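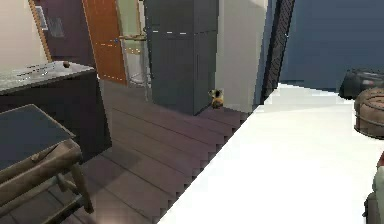
**Windeck Football Club** — club update, Tuesday

The Club confirms that Njoroge Laizer has signed a contract extension as head coach of the senior men's side. The new term runs for 3 seasons.

---

Laizer reached 100 competitive matches in charge during the away draw with Mabula. The Board recognises his work in rebuilding the defence after a difficult opening to the program.

---

Captain Kerubo Mwakyusa remains unavailable with a calf strain. He will be reassessed by medical staff before the home fixture against Esinia — no return date has been set.

---

Tickets for the Esinia match are on sale to members now. Over 3,000 have been allocated. General public sales open at 9 am Friday.

---

Supporters travelling to Brernix in October are advised that the away end is unreserved. Coaches depart from the northern car park. Concession fares require a current membership card.

---

The under-18s fixture has been moved to the second oval while the main pitch is resurfaced. Kick-off is unchanged at 10.30 am.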